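Jonport Film Archive > Preservation Workshop > Notebook > Award Broadcast Reels

June 13, 2024

Entry by Hazel Halvorsen. Copy to Barrett Doucet and the shared binder.

Subject: Inspection and transfer of the Haden award ceremony reels, second session.

Work resumed on the Haden material at the point where the previous entry stopped, with the acceptance speeches. The deposit consists of 16 mm prints of the regional film awards, together with separate magnetic sound on full-coat stock. The inventory supplied by the depositor lists 2 reels of picture for the evening program. The second reel carries the acting awards and the closing address, and it was the only one handled today.

Measured length of the second reel was 998 feet, excluding the replacement leader. The can label gives no length. The edge code was read at the head and again at the tail, and the symbols agree, so the reel has been entered as a single stock. Shrinkage was measured at five points and was low enough at each of them for the film to go through the scanner on the normal gate. The readings are on the green card in the can.

Condition of picture. Perforation damage is confined to the first part of the reel. Three splices near the head had dried and were remade with tape. One cement splice in the middle of the best supporting actor segment was holding and was left alone. There is a base scratch running through most of the closing address. It is on the shiny side and may fill in if the reel is wet-gated, but that is a decision for Barrett Doucet, who holds the budget for solvent. Color has shifted toward magenta in the usual way. The stage curtain, recorded as blue in the printed program, now reads as a dull purple. The faces are better than expected.

Condition of sound. The magnetic track has a faint vinegar smell. Test strips were placed in the can and will be read after the standard interval. Until then the sound reel is to be kept out of the main vault and held on the quarantine shelf, in its own vented can. Please do not return it to the Haden box, even for convenience.

Sync. No clapper is visible at the head of the second reel and no tone was found on the track. A common start was established from the presenter striking the lectern with the envelope as she opens it. The strike is clear on both elements. Drift over the full length came to 2 frames, which was corrected in the gap between the last award and the closing address, where there is only applause. The correction is recorded in the project notes and can be undone.

Identification of speakers. The printed program and the footage do not agree on the order of the awards. According to the program, the award for best actress comes before the award for best director. On the film the order is reversed, and the presenter makes a remark about the change that draws laughter. I have followed the film. The catalog record should carry a note explaining the difference, as researchers have already written to us citing the program.

The lead performer from "Alva" gives the longest speech of the evening. The speech has been quoted in local newspapers for many years in a shortened form that leaves out the thanks to the projectionists and ushers. The full speech is intact on our reel, with one short dropout near the end. I have transcribed it and marked the dropout with a bracket. No attempt should be made to supply the missing word from the newspaper version, which differs in several other places.

There is also a brief clip from "Alva" projected on the stage screen before the award is announced. Barrett believes the clip is from a longer cut than the one released to theaters. I compared it with our reference copy and could not find the shot of the two sisters on the ferry. This is worth following up, but I would ask that it not be mentioned outside the workshop until a second reference copy has been checked.

Catalog numbering. The provisional number for the second reel is 2,794. The first reel was entered by mistake under 2,328, a number already given to a newsreel from another deposit. Hazel to correct the database entry and the label on the can. The newsreel keeps its number.

Transfer. The scan was made at the usual resolution with a flat grade. Two stops were needed, one for the remade splices and one when the take-up tension alarm sounded. The second stop left no mark on the film. The overlapping passages were joined on the workstation and checked frame by frame. File checks completed without error on both copies. One copy is on the server and the other is on tape, waiting for its barcode.

Rights. The agreement signed by the depositor covers preservation and on-site viewing. It does not cover the extracts of other people's films shown during the ceremony, and it does not cover the music played by the house orchestra. The company named on the tail credits is Jolico. Correspondence with its last known address was returned. Barrett will try the trade directory and the widow of the stage manager, who wrote to us kindly when the deposit was announced.

A request has come in for the acceptance speech to be shown at the open evening in August. My view is that the speech may be shown in the viewing room under the present agreement if the clip that comes before it is left out. The start point would then be the opening of the envelope, which is a clean cut and needs no fade. I have made a viewing copy on this basis but have not released it.

Outstanding:
- Read test strips on the magnetic track.
- Decision on wet-gate for the closing address (B.D.).
- Correct number for the first reel.
- Second reference copy of "Alva" to be requested.
- Note on award order for the catalog record.
- Barcode for the tape copy.

Addition, late afternoon. Barrett listened to the dropout on headphones and believes the missing word has two syllables. I hear one. The bracket stays as it is.

Contact the Preservation Workshop at the front desk | Copyright Jonport Film Archive | Back to top

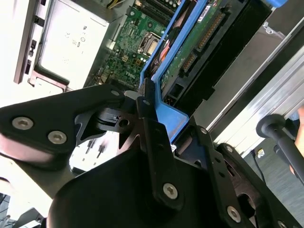 Can the full ceremony be watched at the open evening in August?

Only the acceptance speech has been prepared for viewing so far, beginning at the opening of the envelope, and the copy has not yet been released.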